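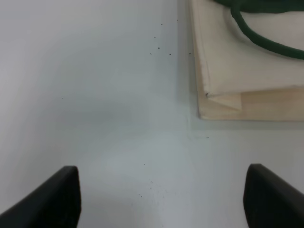

4 min read

I moved my mother's recipes out of her kitchen drawer and into something the family can use. It took most of July. Posting what I did, in case anyone else has a drawer like that.

The drawer held index cards, backs of envelopes, pages torn from a wall calendar, and two school notebooks. Some in English, some in Sinhala, a few in both on the same line. She wrote for herself, so half of them have no title.

First thing I did was read all of it without sorting. I wanted to sort right away and I'm glad I didn't. The card that says "same as before but less" only makes sense if you've seen the fish curry card with the coconut milk crossed out.

Then piles. Rice, curries, sambols, sweets, pickles, and one pile for things that weren't recipes. That last pile had a bus timetable, a knitting pattern, and a phone number for a man who fixed stoves in Horcombe.

I ended up with 70 recipes. 54 of them I could follow as written, more or less. The rest are missing a step, an amount, or the name of the dish.

Amounts were the hard part. She measured in one particular teacup, a tablespoon with a bent handle, and her palm. The teacup is still in the cupboard. I filled it with water and poured it into a measuring jug. It holds less than a US cup, which explains a lot of my stodgy milk rice over the years.

The palm I had to guess at. My aunt Fathima Khan (aunt by long friendship, she lived next door) cooked with my mother for years. She came over and poured salt into her own hand while I held a kitchen scale under it. She did it 3 times and we took the middle one.

Fathima also knew what the untitled ones were. She'd read two lines and say "that's the eggplant." She was wrong on one, which we found out by cooking it. It was a chutney. It was a good chutney.

Typing. I tried dictating and gave up, it couldn't handle goraka or rampe. So I typed. I kept her wording wherever it could be understood and put my notes in brackets. "Fry until it looks right [dark gold, lowest burner but one]."

I kept her order of steps too, even when it looked odd. She lists the rice after the curry because she put the rice on second. My cousin Rizwan wanted a standard layout with ingredients at the top. We compromised: ingredients at the top, her steps below, untouched.

Where a recipe had two versions I typed both. There's a love cake from before she had an electric mixer and one from after. They are different cakes. The older one has more semolina and is heavier. People in the family have opinions about this and I'm staying out of it.

Copies. I had them printed and spiral bound at Marikar, the copy shop near the station. Up to 5 copies they'll do while you wait. Get the heavier paper if it's going to live near a stove. Ask for the binding on the short side if you want it to stand up on its own, otherwise the long side.

The original cards I didn't laminate. Elis Penry, who repairs books, told me lamination can't be undone and to leave the grease stains alone. Each card is in a clear sleeve now, in a box, in a closet. Not the kitchen.

I left a few blank pages at the back of each copy. Rizwan has already filled one with his dhal, which uses butter. My mother would have had something to say.

Still unsolved: a card that reads "Clara's, double it, no cloves, 2nd shelf." There's a list of amounts for flour, sugar, ghee, and cardamom. I assume a biscuit. I've baked it twice. First batch spread into one sheet, second batch was fine with more flour but I don't know if that's what she meant.

If you're starting on your own family's, do the untitled ones while there's still a person you can ask. Leave the typing for later. I did it the other way for the first week and had to redo the pickles.

Someone asked for the lime pickle. I'll post it tomorrow, it needs its own thread. You'll want a big glass jar and a sunny windowsill.

Contact | © Menaka Amarasinghe | Back to top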